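Materialkunde Textil, Teil 4: Maschenware, Netze, offene Gewebe
Mitschrift zur Vorlesung, überarbeitet für das Skript. Lücken bitte selbst ergänzen, Folien liegen beim Sekretariat (Frau Varela, ab 11 Uhr).

Nachtrag zu Teil 3
Bindungen nochmal: Leinwand, Köper, Atlas. Wer den Unterschied Köper/Atlas nicht am Muster erkennt, muss das bis zur Prüfung können. Lupe mitbringen, Fadenzähler wäre besser. Köpergrat läuft diagonal, beim Atlas liegen die Bindungspunkte verstreut, berühren sich nicht. Deshalb der Glanz.

1. Was heißt »offen«?
Offen = Anteil der Fläche, der nicht von Faden bedeckt ist. Kein Qualitätsmerkmal, nur eine Kenngröße. Wird in Prozent angegeben. Gaze hoch, Segeltuch praktisch null. Dazwischen alles mögliche.
Zwei Wege zur offenen Fläche:
Fäden weit auseinander legen — billig, aber die Fäden wandern.
Fäden verriegeln, also knoten, verschlingen, verkleben oder verschweißen.
Der zweite Weg ist der interessantere und nimmt den Rest der Stunde ein.

2. Dreherbindung
Alt. Zwei Kettfäden arbeiten als Paar, der Dreherfaden wechselt die Seite des Stehfadens und klemmt dabei den Schuss ein. Ergebnis: lockeres Gewebe, das trotzdem schiebefest bleibt. Gardinen, Siebe, Stickgrund.
Am Webstuhl aufwendig, braucht eigenes Geschirr. Leobardo Barrera hat in seiner Gastvorlesung im December (steht so auf der Folie, gemeint ist Dezember) ein Handmuster herumgegeben, Baumwolle, sehr unregelmäßig, aber man sah die Kreuzung mit bloßem Auge. Wer gefehlt hat: Muster liegt im Schrank, Fach »Gemerik«.

3. Kettenwirkware
Nicht verwechseln mit Strickware! Beim Stricken (Kulierware) läuft ein Faden quer und bildet nebeneinander liegende Maschen. Beim Kettenwirken bekommt jede Nadel ihren eigenen Faden, die Maschen laufen längs und werden seitlich verbunden.
Folgen für die Praxis:
laufmaschensicher, je nach Legung
weniger dehnbar als Gestrick
sehr schnell herzustellen
Löcher beliebig plazierbar, weil man die seitliche Verbindung einfach ein paar Reihen lang weglässt
Grundlegungen: Franse, Trikot, Tuch, Samt, Atlas (heißt leider genauso wie die Webbindung, hat damit nichts zu tun). Franse allein hält nicht zusammen, nur lose Ketten. Immer kombinieren.
Filet und Tüll gehören hierher. Tüll klassisch sechseckig, Bobinetware ist aber streng genommen ein eigenes Verfahren — siehe Anhang bei Aguirre, Kapitel 11.

4. Kunstfasernetze
Polyester und Polyamid. Beide thermoplastisch, also fixierbar: unter Spannung erhitzen, abkühlen, Form bleibt. Ohne Fixierung rollt sich die Kante und das Loch verzieht sich.
Monofil oder multifil? Monofil = ein einziger dicker Faden, steif, glatt, Schmutz haftet schlecht. Multifil = viele feine Filamente, weicher, saugt sich kapillar voll. Für Siebe fast immer monofil.
Steifes Netz wird gern beschichtet. Vorsicht beim Begriff: ein PVC-beschichtetes Gitter ist ein Verbund, kein reines Textil mehr. Recycling dann schwierig. Jovita Cárdenas rechnet in ihrem Aufsatz die Trennung vor, lohnt sich erst bei großen Mengen, sortenrein gesammelt.
Kanten: offene Flächen fransen oder reißen am Rand zuerst. Einfassen mit Band, sonst hält keine Naht. Stichlänge auf die Lochgröße abstimmen, sonst sticht die Nadel ins Leere. 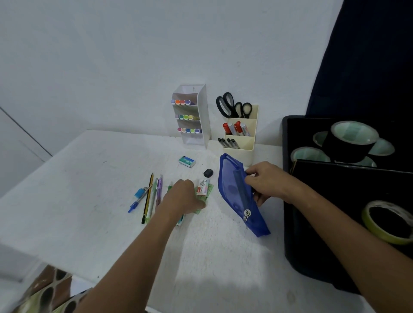

Warum wird Netzware an der Kante eingefasst und nicht einfach umgeschlagen?
Weil die Naht im Umschlag nur wenige Fadenstege trifft und sich die Last auf diese paar Stege verteilt. Das Einfassband bringt eine geschlossene Fläche mit, in der jeder Stich Halt findet, und nimmt den Zug in Längsrichtung auf.

5. Prüfen
Scheuerfestigkeit nach Martindale: Probe reibt kreisend gegen Wollgewebe, Touren zählen bis zum Fadenbruch. Im Praktikum Kontrolle nach 500 und nach 1000 Touren, dann Foto und Notiz. Bei Netzen problematisch, Probe hängt leicht ein. Gruppe Chávez hat mit Schaumstoff unterlegt, ging besser.
Berstdruck statt Streifenzug! Streifenzug setzt voraus, dass Fäden parallel zur Zugrichtung liegen, bei Wirkware tun sie das nicht. Also Membran, Druck von unten, Wölbhöhe ablesen.
Klima vorher: 24 Stunden auslegen im Normklima, sonst sind die Werte von Polyamid unbrauchbar (nimmt Feuchte auf, wird weicher). Polyester ist da gutmütiger, trotzdem auslegen.
Luftdurchlässigkeit bei sehr offener Ware: Gerät kommt ans Ende des Messbereichs. Dann mehrere Lagen übereinander und die Lagenzahl ins Protokol schreiben. Nicht zurückrechnen, der Zusammenhang ist nicht linear.

6. Bis zum nächsten Mal
Lesen: Aguirre, Kapitel 11, ohne den historischen Teil.
Legungsbild Trikot gegenlegig zeichnen, auf Punktpapier, Bleistift reicht.
Eine Netzware von zu Hause mitbringen, egal was, und vorher bestimmen: gewebt, gewirkt, geknotet, extrudiert?
Extrudierte Netze (Zwiebelsack, manche jedenfalls) haben gar keinen Faden. Kommt in Teil 5, zusammen mit Vliesen.
Protokolle Gruppe Chávez und Gruppe Barrera fehlen noch. Abgabe bei Frau Varela im Fach, nicht per Mail.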